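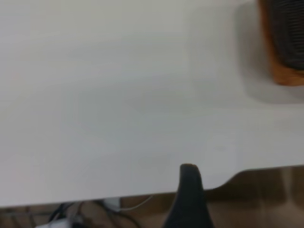

A white tabletop.

Titby market traders face higher table fees from January

Stallholders at the Titby indoor market will pay more for their tables next year after the shire signed off on a new fee schedule last night. Standard table goes up 8 dollars a day. Corner spots more again, figure not released yet.

The vote followed nearly two hours of talk from the floor. Not all of it polite.

Zdislava Lukáč has sold jam and pickles at the market since it was in the old Girnel Street hall. She told the meeting the rise would eat most of what she clears on a quiet morning.

"Summer's fine. Summer pays for itself," she said. "It's winter. You stand there in your coat and sell four jars."

The shire says the money is needed for the roof. Water has been coming in over the eastern aisle for two winters now and a patch job last year didnt hold. Works manager Sherif Mansour put the market's yearly running shortfall at around 1,000 dollars a week, and said the centre could not keep borrowing from the parks budget to cover it.

Under the new schedule, traders who book a full season get one week free. Casual bookings must be paid up front. Community groups and school fundraisers stay at the old rate, a late change moved from the floor and passed without a count.

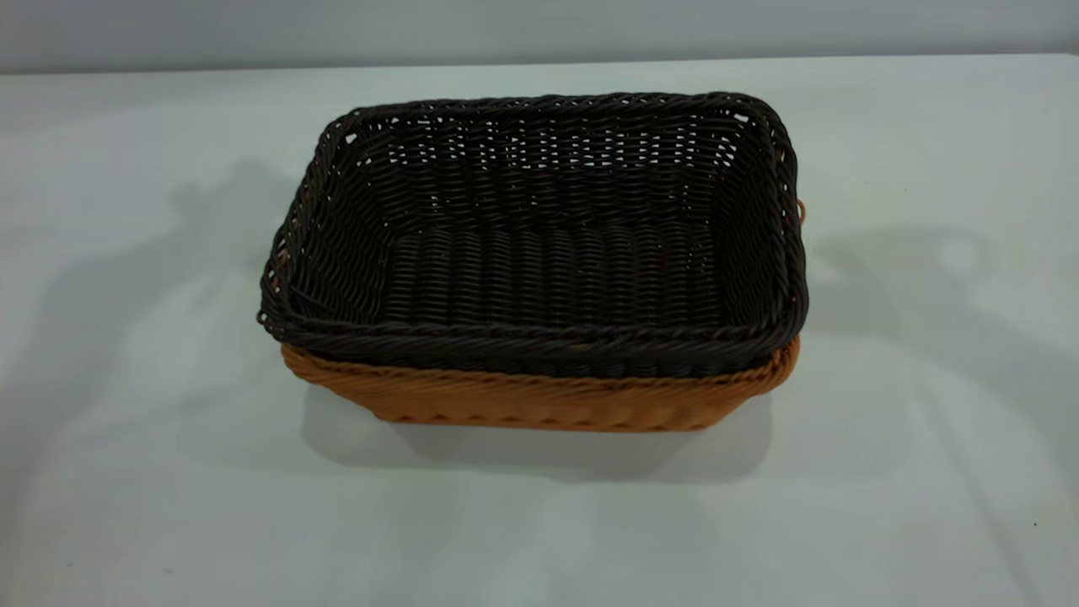 Serpil Yazıcı, who signed up as a casual trader in spring, said paying up front was the bigger worry for her. She asked whether fees would be refunded if the market shut for weather, as it did twice last year. Mr Mansour said they would be, less a booking charge. He took the size of that charge on notice.

A petition against the rise had 46 names on it by the time the meeting opened. It was recieved and will be attached to the minutes.

There was also a question about parking. The gravel lot behind Kollár Hardware is still open to traders before 8 but the lease is up for renewal and no one from the shire would say if it'll be kept on. Unloading from the Sastton Road side is allowed in the meantime. Keep the footpath clear, rangers have been through.

Roof work is expected to start once the fees come in. The eastern aisle will close for part of it and those traders will be moved to the supper room, first in first served.

Season booking forms are at the shire front counter. Old forms will not be accepted.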